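Help wanted: a baker (or nearly a baker) for our reenactment season at Masberg

26 March 2025

Hi everybody! I'm Tincuța Furtună, and I run the camp kitchen for the Himetti Living History Group. If you've ever been to one of our weekends at the old fort in Masberg, I'm the one in the smoke, yelling for more kindling. We portray a garrison of the French and Indian War era, and we feed the whole camp from what a garrison kitchen could have had: salt pork, dried peas, ship's biscuit, cornmeal, whatever greens the season gives us.

This year I need help. My right-hand man in the kitchen, who also did most of our hardtack, moved away over the winter, and I can't do the biscuit and the kettles both. So I'm looking for one paid seasonal kitchen assistant, plus 4 unpaid participants who want to learn the cooking side of the hobby and eat very well (in a salty kind of way) while they do it.
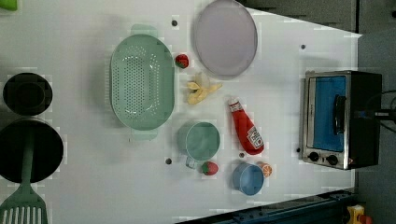 Let me start with the paid job. You'd be with us for 9 weekends, beginning in May and ending with the big encampment in November, when we bring in the neighboring groups and I stop sleeping. The pay is $300 a weekend, and your meals are covered. You'd arrive the evening before we open, help me get the fire pits laid, and sleep either in camp under canvas or in the bunkhouse at Ullevard, a ten-minute drive down the road. The bunkhouse has showers. The canvas has me snoring two tents over. Up to you!

Most of the work is hardtack. Flour, water, a little salt, rolled thick, docked with a nail board and baked until you could shingle a roof with it. Last season we made 3,717 biscuits, and I know that number because I keep a tally in the back of my ration book, same as a commissary would have done. Some of them go to the camp, some go to schools, and a surprising number go home in the pockets of visitors who want to see how long they keep. (Years. They keep for years.) The rest of your time would go to peas, porridge, stews, scrubbing iron, hauling water, and talking to the public while you do all of it.

That last part matters a lot to me. Folks will ask you if the fire is real. They'll ask if the food is real. They'll ask whether soldiers got scurvy, and you'll want to have a good answer, with something in it about spruce beer. I'll give you plenty of reading beforehand, and I'd much rather hear "I don't know, let's go ask Tincuța" than a made-up story. We've had a few of those go around camp and they're very hard to kill.

What I'd like in an assistant: you can lift a full kettle with a partner, you're okay with heat and smoke and early mornings, and you've cooked for a crowd somewhere – a church supper, a summer camp, a diner, I don't care. Bread experience is a plus. Open-fire experience is a bigger plus, but I can teach that. You need to be 18 or over for the paid spot, and you'll need a food handler's card before the first weekend. We'll pay the fee for it.
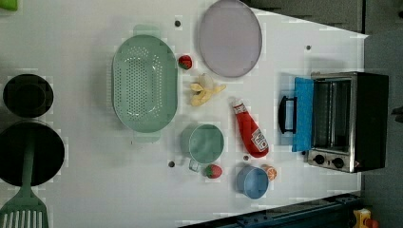 Now for the participants. You can come for one weekend or all of them, and you don't need to own a stitch of period clothing. We have a loaner trunk with shirts, petticoats, breeches and aprons in most sizes. Shoes are harder, so plain dark leather is fine for your first year. No polyester near the fire, please! Wool and linen only, and long hair goes up under a cap. Teens from 14 up are welcome with a parent in camp.

Participants work in pairs, mornings or afternoons, and you get the other half of the day to go watch the drill, bother the blacksmith or nap. I also teach a practice day at Ullevard before the season opens, where we go over fire safety, knife work and how to read a ration list. My friends from the Čierny group are bringing their field kettles and their recipe for pease pudding, which is better than mine. I've made my peace with it.

To apply for the paid spot, write me a page or so about what you've cooked and for whom, and give me the name of one person who has eaten it. For the participant spots, a few lines will do. Tell me which weekends you're thinking of, your shirt size, and any allergies – we use wheat in nearly everything, so if gluten is a problem, talk to me first and we'll see what we can set up with cornmeal.

Letters can be dropped at the fort gatehouse in Masberg, marked "Camp Kitchen," or you can use the contact form on our group page. I read everything myself, usually late at night with a cup of something, so give me a week to get back to you. I'll invite a few people for the assistant job to come out and cook a dinner with me over the fire. Bring an apron and boots you don't love.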